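Utensil storage, a short thread. Counter next to the stove, two-cup holder, wire base.
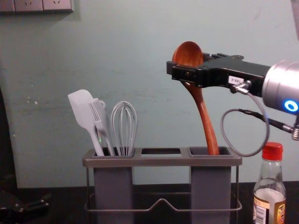
Wooden spoon at the right cup. Spatula, slotted turner and whisk in the left.

1/ The old setup was one round crock. It held everything and released nothing. Pull the whisk and the turner came with it, every time.

2/ The replacement is two tall grey cups in a thin metal wire frame. Rectangular cups waste less counter than round ones of the same capacity. Mine sits flush to the backsplash.

3/ Sorting rule: wood on the right, everything else on the left. Wood goes away slightly damp more often than I'd like, and I don't want it leaning on the silicone.

4/ Spoons go in handle down, bowl up. Handle up is easier to grab but puts the part that touches food at the bottom of the cup, where the crumbs collect.

5/ Weight matters more than I expected. Empty, my kitchen scale reads 535 g for the holder. The crock was 361 g and tipped whenever the ladle was in it.

6/ I also looked at the Cendero and the Maddocks. The Cendero has fixed cups - no good for washing. The Maddocks was fine but too wide for the 200 mm I have between the stove and the wall.

7/ Cleaning: cups out, hot water, bottle brush, upside down on a towel overnight. Wipe the wire while they dry. I do it on the first of the month and skipped November with visible consequences.

8/ Still unsolved: the ladle. Too heavy for the left cup, wrong material for the right. It's in a drawer for now.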